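**Oiling or lacquer for a solid wood table?**

**janka_k**
Hello all. I am writing from a small town and my English is learned mostly from manuals, so please be patient with me.

I want to finish a wooden tabletop for our kitchen. It is made from planks, light wood, and it is now sanded and bare. In the shop they sold me Lumier hard oil and told me it is the only correct choice. My brother-in-law says the oil is a lot of work and I should take a water-based lacquer. We are four people at home and two of them are small and draw on everything.

What would you do? I want to finish it before the heating season, so in October at the latest.

**plankton50**
Lacquer. I have oiled two tables in my life and I regret both. Every glass leaves a ring and every year you are on your knees with a rag. My lacquered one is six years old and I wipe it with a wet cloth, finished.

**Kristýna Beneš**
I must disagree with plankton50. A ring on an oiled table you can repair in ten minutes, only in that one place. When lacquer is scratched through, the water goes under it and then you must sand the whole top. With small children I would choose oil exactly for this reason.

The important thing is how you put it on. Most people use too much. Put a thin coat, wait 20 minutes, and wipe away everything that did not go in. The next day again. If it is sticky after two days, you left too much on the surface.

And please lay the used rags flat outside to dry, or keep them in water in a metal can with a lid. Rags with oil can start to burn alone. I am serious.

**janka_k**
Thank you both. Kristýna, what sanding did you do before the oil? I stopped at 100 and the surface feels a little rough with the hand.

**Kristýna Beneš**
100 is too early to stop. Go to 150, then wipe the top with a damp cloth so the fibers stand up, let it dry, and sand very lightly with 180. Do not go much finer, the oil will not enter so well.

For the color I can show you a top in the tone which I like, a warm honey one:

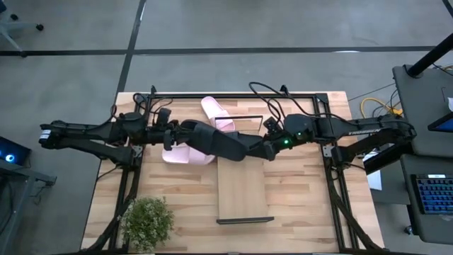 *Light wood, honey tone, seam lines between the planks.*

If you want it paler than this, look for an oil with a little white pigment. Clear oil makes almost every light wood more yellow, and some people are then disappointed.

**plankton50**
Nice color, I admit it. But the seams are my second argument! Crumbs go there, and with oil nothing closes them. With three coats of lacquer you have a flat surface.

**Kristýna Beneš**
Three coats of lacquer do not close an open seam either - they make a bridge over it, and in the winter when the wood shrinks the bridge cracks. If a seam is really open, it must be filled or glued before any finish. If it is only a line you can see, leave it alone.

**hivgate_tom**
Carpenter here, 34 years in the trade. You are both a little right. For a family that cleans quickly and never does maintenance, lacquer. For a person who enjoys it, oil. Janka, the question is which one are you?

Also please finish the underside too. The same product, the same number of coats if you can. I have seen many tops that bent like a banana for the reason that somebody saved 50 crowns of oil.

**janka_k**
I think I am the person who enjoys it in the first year and then forgets :)

I did not know about the underside. It is already screwed on the legs, must I take it off?

**hivgate_tom**
Take it off. It is eight screws and you will be glad later. And check if the holes in the metal brackets are long or round. If they are round, make them longer across the grain, so the wood can move.

**plankton50**
And when she is tired of the oil she can write to me.

**janka_k**
So I decided for the oil, as I have already the can. I tried it first on an offcut from the same planks, one half with one coat and one half with two. The second half is darker but I like it more. On the weekend I will take the top off and start with the underside.

One more question, how long before we can eat on it? The can says "fully cured" but the number of days is under the price sticker and I can not read it.

**Kristýna Beneš**
Warm up the sticker with a hair dryer, it goes off easily. With mine we waited a week before plates and two weeks before anything wet, but follow what is written on yours.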